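Community Help > House & Workshop > Ceilings, Walls & Paint

Flat gray ceiling shows every roller mark, how do I fix it without starting over?

I rent a unit on Pristlow and the landlord said I could paint whatever I wanted as long as I paid for it, so naturally I started with the ceiling like a genius. It's a big flat ceiling, 312 square feet according to the lease, and I used a light gray from Araújo that I had left over from a hallway. Two coats. It looked great for a day and now when the afternoon sun comes in sideways I can see every single pass of the roller, plus a couple of shiny patches where I went back to touch up spots I'd missed.

I've read so many different things. Sand it, don't sand it, put a third coat on the other direction, switch to ceiling paint, switch to a bigger roller. My neck already hates me and I'd really like to do this only one more time. The paint is eggshell, if that matters (I'm starting to think that matters). There's also a long black boxy thing hanging down the middle that I can't take down, so I have to cut in along both sides of it, and those edges look worse than everything else.
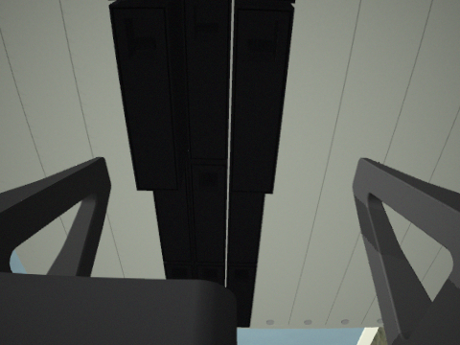 Light gray ceiling with the black run down the middle

Other stuff you'll probably ask: I used a 3/8 nap roller on an extension pole, no primer, and I did it over two evenings because I ran out of daylight. The old paint was white and felt kind of chalky. I wiped it with a dry rag and that was it for prep. Budget is 80 bucks, maybe a little more if somebody can promise me it'll work.

Thanks in advance!!
— Daiane Xavier

Answer 1 (marked helpful)

Hi Daiane, yes, the eggshell matters a lot. Anything with a sheen on a ceiling is going to bounce that low sun right at you, and the touch-ups show as shiny spots every time, even out of the same can. I did the exact same thing in my dining room and lived with it for a whole winter before I gave in.

You want dead flat ceiling paint. You can have it tinted to the same gray, just bring them a dab of the old stuff on a piece of cardboard. Before that, take a pole sander with fine paper over the whole thing, lightly. You're only knocking down the ridges. Wipe it with a damp rag afterward and let it dry overnight.

The chalky old paint worries me more than the marks do. Press a strip of painter's tape on somewhere, rub it down hard, and yank it. If gray comes off with it you need to scrape the loose stuff and put on a bonding primer before you do anything else, and then you're over budget, sorry. If the tape comes off clean, go ahead with the flat.

For the actual rolling:

Go up to a 1/2 inch nap and load it properly. Most lap marks I've seen come from a dry roller and somebody pushing hard to squeeze out the last bit.

Run your last passes toward the window, all of them the same direction. Work in strips and keep the edge wet. If you stop for a sandwich you'll see the sandwich forever.

Cut in one side of the black thing, roll that side right away while the brush line is still wet, then do the other side. I bet you cut in everything the first evening and rolled it the second. That gives you a dark band all along the edge, which sounds like what you've got.

Turn the heat down while you're at it. Warm air sits up there and your paint sets before you've caught up with it.

I'd move things out of the way too, or at least down to one end. I tried to work around a big table once and kept having to set the pole down at the worst moment.
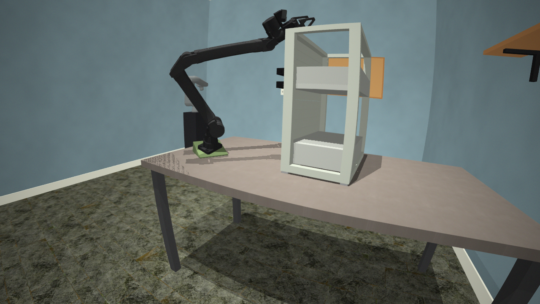
And cover whatever stays with real canvas drop cloths if you can borrow some, the thin plastic ones slide around and the drips stay wet on them until you step in one and walk it down the hall. Ask me how I know.

Answer 2

just use flat. eggshell on a ceiling is asking for it

Answer 3

Mostly agree with the first answer, but I'd skip sanding unless you can feel the ridges with your hand. Flat paint hides a surprising amount. I had a Plelska extension pole that flexed like a fishing rod and half my marks were from that, so check yours too — a stiff one makes a huge difference and mine was only 30 dollars.

Also do it in the morning if your sun comes in the afternoon. Then you get to look at it in the bad light the same day, and you'll know right off whether it needs a second coat.

Dimas Sopacua

Last activity 12/1/22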